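Household and Workshop Tips
Looking after a legged robot in a bedroom-sized room

These notes are for the machine in the Lernby room, the one that works on the bed. Most of them will suit any two-armed walking robot that has to share a small floor with furniture. They are in the order I do things in the morning, with the repairs at the back.

Before you switch on

Walk the floor first. Pick up socks, pegs, cable ties and anything else a flat foot could land on. Run your palm over the planks between the bed and the wardrobe. A herringbone floor hides grit in the joins, and one bit of gravel under a heel will put the standing calibration out enough to waste your morning.

Shut the wardrobe doors properly. Handles at elbow height are the usual thing to get knocked.

Look at the sheet before you look at the robot. If it hangs over the side of the bed and lies on the floor, either tuck it up or keep the start position far enough back that a foot can't stand on it. We tried marking the start position with masking tape and it lifted within a week. A marker line on the planks lasts longer, but ask whoever owns the floor.

Plug in the power lead with the joints off. Lay it along the floor behind the feet with a loose bend in it, never a coil. Coils catch toes.

The overhead line

Clip on the overhead line before the leg motors go live, every time. Ours hangs from the ceiling and has a hook. Check these with the robot powered down:

The hook latch closes on its own and doesn't need a push.
The cable has no broken strands. Wear a leather glove and slide it down once.
The ceiling fixing is tight. Put a spanner on it once a month and write the date on the sheet by the door.
There is enough slack for the robot to bend its knees and lean, and not enough for it to reach the floor if it goes over.

For slack, stand the robot up straight and leave 18 cm. Then put it in its working crouch and look again. If the line has gone tight across the shoulders, lower it a little and repeat. Tie something bright near the hook so people walking past don't cop it in the forehead.

Cables on the body

More stoppages come from cables than from anything else. The motors rarely give trouble and the leads always do.

Loop the leads loosely around the upper body and tie them with hook-and-loop straps. Plastic zip ties cut into the jacket once the arm has been swinging for a few days. Leave a spare loop at every shoulder. To test it, switch the arms to free movement and take each one by hand through its full reach: up, across the chest, and down to mattress height. If a lead goes straight at any point, the loop is too short.

Colour your connectors. Stasotari sells clip-on collars in a mixed bag, and nail polish does the same job for less. Match the colour on both ends of the lead and write the list inside the spares box lid. When a hand drops out you want to find its plug without tracing it through everything else.

Push each connector home with your thumb before the first run. Don't pull them to check — that is how they get loose in the first place.

Grippers

Fabric is hard on grippers in a way that boxes and bottles are not. Lint builds up on the pads and the grip gets weaker a bit at a time, so you don't notice.

Wipe the pads with a barely damp microfibre cloth at the start of the day and again at lunch. No fabric softener anywhere near them, and no methylated spirits on the rubber ones. A dry toothbrush gets the fluff out of the finger joints. Long hairs wrap around the pins and need tweezers.

Run a fingertip along each finger edge. A burr you can hardly feel will pull a thread out of a sheet. Take it off with 400 grit paper, wipe, and feel again.

Keep a label on each wrist with the gripper's own number and the date it was fitted. Grippers get swapped left to right during repairs, and without a label the service record turns into guesswork.

Teaching it the height of the bed

Mattresses sink. If the fingers start to press into the mattress or close on nothing, check the bed before you change any settings. Measure from the floor to the top of the sheet in the middle of the near side, and compare it with the height you saved. Ours had dropped far enough after a winter that the robot was pinching air.

To reset it, bring the robot to the bedside in its crouch, knees bent, one foot a touch ahead of the other. Lower one hand slowly until the fingers rest just above the fabric. Save that as the new height. Do the other hand separately. Don't copy the number across, even though the menu offers to.

A plain sheet in one dull colour is easiest to start with. Change to your patterned ones after it is working properly.

Feet and knees

Wipe the soles with a cloth and warm water, then let them dry fully before standing the robot up. Floor polish is banned in the room. If the last cleaner used some, mop it off with plain water, twice.

Knees do most of the work in a crouch and get warm. Hold the back of your hand near each joint cover after a run. One noticeably warmer than the other means a rest and a look inside. Ten minutes standing on the overhead line with the legs off is a good habit after every half hour of leaning.

Knee covers come off with a 3 mm hex key. Grease goes on thin. If it squeezes out onto the panel you have used too much. Put the screws in a jar lid, and don't let them go in a pocket.

Hours and servicing

Write the hour meter down when you finish. Ours was at 3,243 when I wrote this page in April. The Alexiou service sheet we work from asks for a belt check every 175 hours and I wouldn't stretch it, as the shoulders slip well before they squeal.

Things to keep within reach of the bed but off the walking floor:

Hex keys, metric set
Two spare wrist leads
Microfibre cloths
Toothbrush and tweezers
Hook-and-loop straps
Grease, small tube

A basket is fine for these if it sits well clear of the feet. Keep the extinguisher where you can get to it without passing the robot, and tell everyone which side of the room they should leave by.

If a hand stops answering

Press stop. Let the overhead line take the weight, then power down the legs. Check the wrist plug first, then the elbow, then the shoulder loop. Swap the lead before you open the gripper. I spent most of a day inside a Tralbridge hand once, over a lead with a crack you could see as soon as you bent it.

After any swap, do one slow reach to the bed with nothing to pick up. Watch the cables while it moves and leave the fingers for the second go.
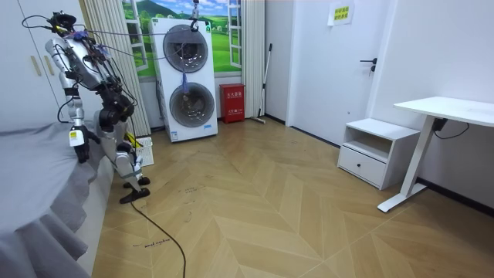

If the slow reach goes cleanly, let it take hold of the sheet edge and lift it a hand's width, then put it down again. Do the same on the other side, note the lead you changed and the hour meter reading, and go back to the normal routine.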